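The old drives, finally

I have been promising myself since the spring that I would deal with the drives, and this November I finally sat down and did it. Some of you will remember the long post about moving house and how the whole contents of my office went into three banana boxes. Well, one of those boxes never got unpacked. It went from the hall to the closet to the space under the guest bed, and every time I vacuumed I bumped it and felt guilty.

What was in it, mostly, was years of backups. I have never been a tidy person with files. I copy everything onto something, put the something on a shelf, and feel very safe for a month or so, and then I do it again somewhere else with the same files plus a few new ones. So I had the same vacation in Maine in four places and the recordings of my grandmother telling her bread stories in exactly one, which is a frightening thing to learn about yourself with a cup of tea in your hand.

I made a list first, on paper, because I like paper. Each drive got a strip of masking tape and a name. I didn't want numbers (I always forget what the numbers mean) so I used silly words from an old board game we used to play, and that is how I ended up with one drive called Hulville and another called Skokutus. Hulville had the family pictures. Skokutus had my old work folders, a great many recipes saved as screenshots, and 107 photos of the same sourdough loaf, taken over one weekend when I must have been very proud of it. I kept 2 of them. It was a good loaf!

Hulville took the whole evening. There were 382 folders on it, and a shocking number of those were called "new folder" or "sort this later" — I suppose later has come. I started at the top and went down one by one, and I'll admit I got distracted a lot. I found the scans of my mother's address book, and the plans for a garden shed we never built, and a video of the cat we had two cats ago asleep in a mixing bowl. I had to stop and show that one to everybody in the house.

The part I had been dreading was the physical side of it, getting the drives in and out, and it was really the part I enjoyed the most. I'm fond of a carrier with bright plastic on the ends, so you know where your fingers ought to go. I used to leave bare drives lying on the desk with a cable hanging off them, and I would get up to answer the door and catch the cable with my sleeve. Never again. If you do one of these sorting jobs yourself, take it slowly, look at which way the connector faces before you push, and don't force anything. Also clear the desk properly before you start. I didn't, and spent ten minutes hunting for a screw that was under the saucer.

Everything I care about is now in two places, and one of those places isn't my house. The bread stories were the first thing I copied. The empty banana box has gone out with the recycling, and I can vacuum under the guest bed like a normal person.

Next up are the loose photo prints, which live in a suitcase. I'm giving myself until after the holidays for that one, so please don't ask.

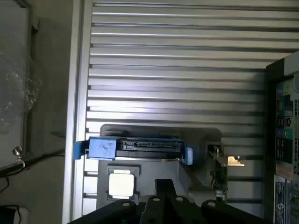
Drive carrier with its blue ends, at the bay.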